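Des nouvelles de l'atelier de téléopération

Par Yu-ting Tam

Plusieurs lecteurs nous ont demandé après la dernière lettre ce que nous faisons exactement dans la salle du fond de Gerelberg, et pourquoi on y entend parler de sucre, de café et de cuillères à longueur de journée. Je profite donc de ce numéro pour raconter un peu le travail. Je m'excuse d'avance pour mon français, que Cyprian a relu mais pas entièrement.

Le projet s'appelle Nulia. Il a commencé en juin et son but est simple à dire : nous voulons montrer à un robot à deux bras des gestes de cuisine très ordinaires. On ne lui écrit pas le mouvement ligne par ligne. Une personne conduit les deux bras à distance, avec deux poignées, et le système garde tout ce qui se passe : les images des caméras, les positions des articulations, l'ouverture des pinces. Ensuite seulement, avec beaucoup de ces démonstrations, on entraîne le modèle.

Depuis le début, nous avons enregistré 316 démonstrations. Une bonne partie a été faite par Sneha Uniyal, qui possède la main la plus calme de notre équipe. Quand c'est moi qui conduis, on le voit tout de suite sur les courbes, elles tremblent. Kwan-ho Cheng dit que ce n'est pas grave et que le modèle doit voir aussi des gestes moins beaux. Je ne suis pas encore certaine qu'il a raison, nous comparerons les deux séries quand elles seront complètes.

Le geste du moment concerne la cuillère et le bocal. Il paraît facile, mais une cuillère est un objet pénible pour une pince à deux doigts : le manche est mince, il tourne, et si on le prend trop près du bout, tout le reste bascule. Le métal brillant pose aussi un problème aux caméras, parce que les reflets changent à chaque mouvement du poignet. Nous avons essayé de prendre la cuillère couchée, puis de la relever, et Sneha a trouvé qu'il faut fermer la pince plus lentement que ce qu'on croit nécessaire.
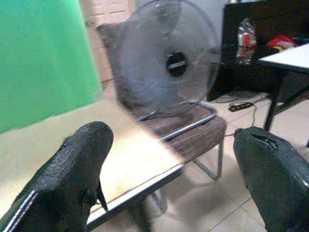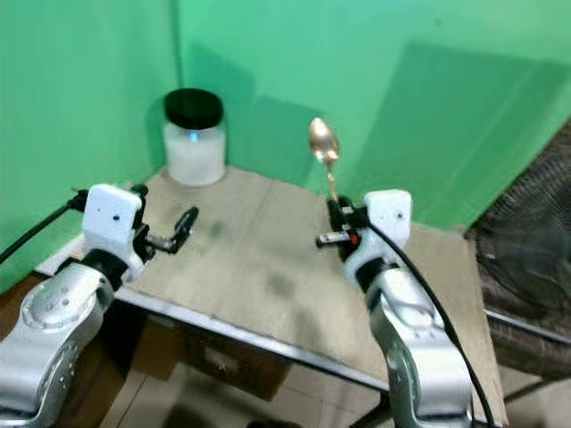 Nulia au travail : vue prise au niveau de la pince, puis le plan de travail avec la cuillère et le bocal.

Les deux points de vue servent beaucoup pendant la relecture. La caméra du poignet montre très bien les doigts, et tout ce qui passe derrière eux quand le bras se tourne. La vue large aide à comprendre où sont les deux bras l'un par rapport à l'autre. Chak-lun Tam (mon cousin, on nous pose souvent la question) s'occupe de cette relecture. Il regarde chaque séquence, il marque le début et la fin du geste, et il met de côté celles où l'opérateur a hésité trop longtemps.

Une séance dure 60 minutes, avec un seul opérateur. Au-delà, l'attention diminue et les gestes deviennent plus brusques. Nous avons pris cette règle après quelques séances trop longues, dont les données n'étaient pas très utiles. Entre les séances, on remet les objets à des places différentes, pour que le robot n'apprenne pas seulement une position par cœur.

Pour la suite, nous voulons ajouter 3 gestes : dévisser un couvercle, verser, et passer un objet d'une pince à l'autre. Le couvercle me fait un peu peur, car il demande les 2 bras en même temps et une force bien dosée. Bovus nous prête pour cela de nouvelles poignées avec un retour d'effort, que Cyprian Szewczyk est en train d'installer. Nous n'avons pas encore de date pour les premiers essais.

Si vous voulez essayer de conduire les bras vous-même, c'est possible, même sans aucune expérience. Il suffit d'écrire à Sneha, qui tient le planning des séances.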